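Subject: Re: [varkden-robotics] Sim scenes for the July round
Date: June 16, 2025
To: varkden-robotics list

Both sets of scenes are on the club share now, in the Kumberg folder. Please pull before you train anything else, as the old table height was wrong.

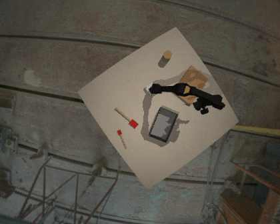
The task list has not changed. Pick up the spatula by its handle, put it on the cutting board, then go back to the rest position without touching the tablet. We get 470 starting layouts from the organisers and can add our own. Mine only move the small items. The arm base stays where it is in all of them, so if you see it shifted you have an old copy.

To the points raised last week:

> 1. Can we drop the factory background? It slows down
> the render on the school laptops and I don't see what
> it does for us.

No. The Nultness rules say the judging runs use backgrounds we have not seen, so a policy trained over plain grey will probably fall over on the day. I would keep the concrete and the railings and turn the resolution down if the laptops struggle. There is a low setting in the config, commented out near the bottom.

> 2. Shadows. The arm's own shadow goes right across
> the table and round the tablet. Last year our detector
> took the shadow for an object. Should we switch it off
> until the basics work?

Leave it on. I did try a short run with shadows off and it learned faster, but it got much worse when I switched them back on. What I suggest is moving the light between episodes. Whoever takes this on, please put it in the scene script and not in the training script, or we will have two versions again.

> 3. The table is at an angle in the view. Is that a bug?

It is meant to be like that. The view gets turned for each batch. If your code assumes the table edges line up with the image edges, it needs changing. The younger group's code does assume this at the moment, and I can go through it with them at the next session.

> 4. Who is doing the write-up?

Still open. It is 2 pages at most and has to go in with the entry form. The Kaczmarczyk award is judged on the write-up alone, so it is worth someone doing it properly. Last year's is in the share if you want to see the layout.

Other things:

The gripper closes too hard on thin handles. I have lowered the force limit but have not tested it on anything except the spatula. If you try it on the little red-tipped stick, tell me what you get.

Please keep your runs to 40 minutes on the shared machine and put your initials in the log. There were 6 jobs waiting when I looked this morning and I couldn't tell who had started them.

I will freeze the scenes at the end of the month. Any changes you want in before then, reply on the list.

Martin

--
varkden-robotics mailing list
To leave, send a blank message with "unsubscribe" in the subject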